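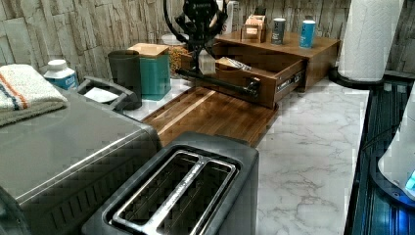 Every May my feed fills up with people who have stopped eating breakfast, or started eating it at a very particular minute, and every May I wonder who is selling it to them. This year it's an outfit called Truluvham, which has an app, a powder and a 39-day "morning reset". A woman I used to work with in Odville swears by it. She also swore by the celery juice, so I went in with my eyebrows up.

The pitch goes like this. Your body has a "natural fuel window" that opens 15 minutes after you wake and shuts again before you've found your socks. Eat inside it and you'll be bright, lean and pleasant to be around. Miss it and the day is more or less a write-off. The app sends you a chime. Then you stir the powder into water, and I'm told it tastes of vanilla if you're hungry enough.

I read everything on the website, including the bit at the bottom in grey type. There are seven references. Two are for the same paper, one is a talk given by the founder, and one is about mice that were kept awake under bright lights. The mice weren't having powder. As far as I could work out they weren't having breakfast at all, poor things. The remaining three say that people who eat regular meals tend to feel better than people who don't, and my grandmother could have told you that for nothing while buttering both sides of the toast.

What bothers me is the way a thing everyone used to do without thinking gets turned into a skill you can be bad at. I grew up near Nultangate, where breakfast was whatever was in the bread bin, eaten standing up if the school bus was early. Some days it was good and some days it was the crust. I don't remember anybody feeling they had failed at it.

I did try the free week, to be fair to them. I lasted six days. The chime went off at 6 in the morning, I got up, I ate my usual two slices with marmalade and logged it, and the app gave me an orange face. The next day I logged porridge and got the same orange face. Then I logged the powder without having any, and got a green face and a little shower of stars. Make of that what you will - I've made up my mind.

My colleague says I did it wrong, and that you have to commit before you see the change. Maybe so. I've noticed that these programs never seem to be wrong themselves, only followed badly, and that the cure for following them badly is usually the next tier up. She has moved on to the paid plan now and says she sleeps like a baby. She also gave up her second evening coffee the same week, but that doesn't come with a subscription.
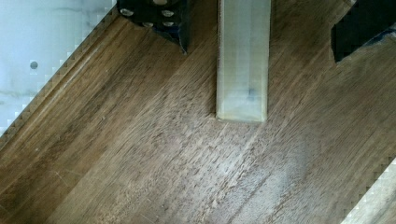
Dark wood, a few scratches and all.

If you have a proper medical reason to watch when you eat, listen to your doctor and ignore me. For the rest of us, I'd want to see a study that isn't paid for by the people who make the powder, with humans in it, and more than a handful of them. I emailed Truluvham to ask if one existed. The reply thanked me for being part of the journey and offered me a discount.

Next month I'm told it's Dixit, a water bottle that reminds you to be thirsty. I'll probably read the grey type on that one too.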